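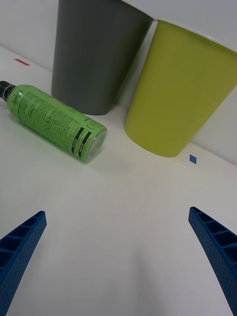

Figure 1. Gray and yellow-green containers against the wall, green bottle on its side.

Two Containers, One Table: Sorting Small Waste in a Shared Workroom
Final report, Intro to Everyday Design, Derwood College

Summary

Our group looked at how people get rid of small waste at a shared work table. We set two containers of different colors at the back of the table, gave each one a job, and kept a record of what went where over two rounds. In the first round the containers had no labels and people were told the rule out loud. In the second round we added a printed card on the wall and changed the rule for caps. Each round used the same 49 items. In the first round 17 items went in the wrong container. In the second round it was 3. We think most of the change came from the new rule for caps and less of it from the card, but we changed both at once and can't prove that.

Background

The workroom on the second floor of Stultitz Hall is used by several classes. There is one large trash can by the door and a recycling bin down the hall next to the drinking fountain. People who eat or drink while they work tend to leave things on the tables. By late afternoon there are usually bottles, wrappers and paper scraps on every surface, and whoever has the next class has to clear them before starting.

Our first idea was to move the hall recycling bin into the room. The building office said no, as the bin is on the custodial route and has to stay where it is. Our second idea was a rolling cart with three sections. It would have cost more than our budget and it would have taken up the space between the tables. We ended up with the smallest idea on our list, two containers on the table itself, emptied into the big bins at the end of each session.

We read the Hettiarachchi handout on sorting habits from week four of the course and used two points from it. One is that people sort better when the choice is made where the waste is, and the other is that a choice between two things is easier than a choice between several. Both of these fit what we wanted to do, so we may have been a little too ready to agree with them.

Materials

The table is white with a plain top. We picked it over the brown tables by the windows so that small bits of trash would show up and not get missed when we recorded results.

The containers are both round and open at the top, and both get narrower toward the bottom. One is dark gray and the other is yellow-green. We wanted two colors that couldn't be mixed up in poor light, and two containers close enough in shape that people wouldn't pick one just for being easier to use. They don't have lids. An earlier plan had lids with different holes cut in them, one round and one a slot, but the lids slowed people down in a quick try and we dropped them.

Gray was for trash. Yellow-green was for recycling. We argued over this more than it deserved. Part of the group wanted green for compost, as it is in the dining hall, but we weren't collecting any food waste.

The test items came from our own recycling at home and were rinsed first. They were plastic bottles with caps, loose caps, folded paper, candy wrappers, straws and some plastic cutlery. We kept the set the same for both rounds and stored it in a Nikwood storage box between them. The box was already in the workroom and we got permission to use it.

Setting up the table

We tried the containers in three places before settling on one. In the middle of the table they were easy to reach from every side, but they got in the way of work and one of them was knocked over during a group meeting. At the front corner they were handy for one seat and useless for the others. The place we kept was the back of the table, with both containers close to the wall. The wall gives them something to stop against if they are bumped, and most of the table stays free.

Putting them at the back has a cost. A person sitting down has to lean forward to drop something in. Short people in our group had to half stand. We noticed that when a reach was long, people tended to toss things, and a tossed wrapper lands on the table as often as it lands in the container.

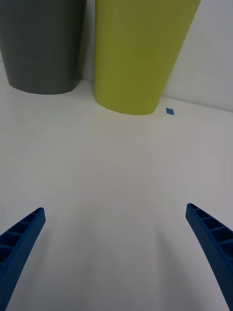

Spacing was the next question. With the containers touching, people treated them as one large container and dropped things into whichever opening was nearer. With a hand's width between them they looked like two separate choices, but bottles thrown from the seats sometimes went down the gap. We went with a narrow gap and told people to place items in, not throw them. The containers shifted a little every time someone used them, so the gap was never quite the same from one person to the next. If we did this again we would put tape on the table to mark where each base goes.

We also looked at which color should be on which side. Most of the people who took part were right-handed and said the right side was easier. Recycling was the larger part of our item set, so yellow-green went on the right.

Procedure

Eleven students took part — all from other sections of the same course. Each round was run in the afternoon in the same week of March. The items were laid out on the front part of the table before the start. Students took turns picking up one item at a time and placing it until the table was clear. One of us called out nothing and helped with nothing, and another wrote down the item and the container.

For the first round we said one sentence at the start: gray is trash, yellow-green is recycling. For the second round we put up a card with the same two words in large print, one over each container. We also told people that caps stay on bottles and go in with them, and that a loose cap is trash. In the first round we hadn't said anything about caps at all.

An item counted as wrong if it was in the wrong container at the end. If someone took an item back out and moved it, we only recorded where it finished.

Results

Round one: 49 items, 17 in the wrong container.
Round two: 49 items, 3 in the wrong container.

Of the wrong items in the first round, 11 were caps, either loose or taken off a bottle by the student and placed separately. The rest were straws and cutlery, which most people thought were recyclable. Nobody placed a whole bottle in the gray container in either round.

In the second round there were no mistakes with caps. The mistakes that remained were all cutlery.

Several students unscrewed the cap before placing a bottle in the first round. When we asked them why, they said they had been taught to do it at home or in school. This was new to us. Our rule came from the sign on the hall bin, and we had assumed everybody followed that sign. It hangs at knee height and part of the print has worn off, so it is possible that very few people have ever read it.

Problems

The biggest problem is that we changed two things between rounds. We had planned a third round with the card but without the cap rule, and we ran out of time with the room. The same students also took part in both rounds, so some of them would have remembered the items.

Size was a problem too. The containers are tall enough for a bottle standing up but they fill fast. Once a few bottles are in, they lean across the opening and other things rest on top of them. We had to stop and push items down more than once in each round. People who came late in the order had a harder job than people who came early, and our record doesn't show that.

Another thing we didn't plan for was bottles rolling. A bottle laid down on its side near the front of the table would roll if someone bumped the table leg, and twice we had to chase one across the floor. We started turning them so they pointed toward the wall at an angle and that helped some.

Recommendations

We would leave the two containers in the workroom for the rest of the term and ask each class to empty them on the way out. The card should stay up, with cutlery added under trash. Tape marks for the bases would cost almost nothing. Larger containers might be worth trying, but they should be low enough that a seated person can reach the opening.

We also wrote to the building office about the sign on the hall bin. As of this report we haven't had an answer. A copy of our card is attached to the printed version of the report, along with the two record sheets.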